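From the Vostdale ward
April 3, 2023

Well, neighbours, it has been a long few weeks at the town hall, and I owe you a proper account of where the ward boundary business has landed, especially as so many of you stopped me outside the bakery to ask. The short version is that the proposal to fold the Kumow side of the river into the eastern ward did not pass. The long version (and you know me, I do like the long version) takes a bit more telling.

When the review was first floated last September, the idea was that Vostdale would go from three wards to two, with the line running straight down Herath Road. It looked tidy on the map, I'll grant that. What the map didn't show was that families on one side of Herath Road would have had a different councillor from the rink and the school their kids go to, which are both on the other side. We had 407 written submissions, a number that made the clerk's office go rather pale, and I did my best to read every one, including a very fine one in pencil that ran to both sides of five pages and had plenty to say about snow clearing as well.

Neville Sowerby moved the motion and argued for it fairly. I want to say that plainly, as there was some sharp talk in the gallery and he didn't deserve it. Neville's point was that fewer wards would mean a smaller council and a bit of money saved, and he had done his homework on it. I simply couldn't agree that the saving was worth making it harder for people to get hold of the person who represents them. In the end the motion was lost by 3 votes, the wards stay as they are for the next election, and Neville and I had a cup of tea afterward and talked about his tomatoes.

There is still a loose end. The polling place at the old Nosine hall is too small, and we heard from some 95 residents who had trouble with the steps or the lineup last time. Staff are looking at the school gym instead, and I've asked for their report before summer so there's time to change it if you don't like it. Please write to me if you have a view. Short notes are just as welcome as long ones!

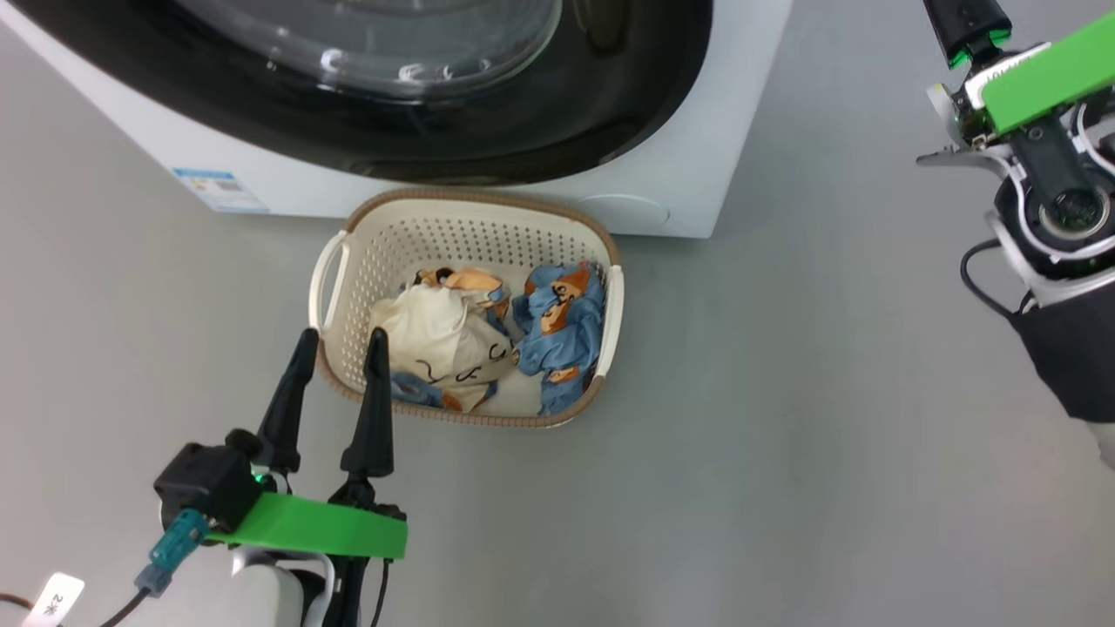

The other vote coming up is on the water charge, and I'd dearly love to hear from you before I cast mine. As drafted, every household would pay one flat amount, whether it's a retired couple or a house full of hockey players, and I have my doubts about that. A good many of us know the sight of a laundry basket on the floor right up against the front loader, and it comes around a great deal more often in some homes than in others. I'm leaning toward a lower base charge with the rest billed by the meter, though I haven't made up my mind, and I'd want some protection in there for bigger families on tight budgets. My door is open, the phone gets answered most evenings after supper, and letters left at the town hall desk do reach me.

Fouad Haddadin
Your councillor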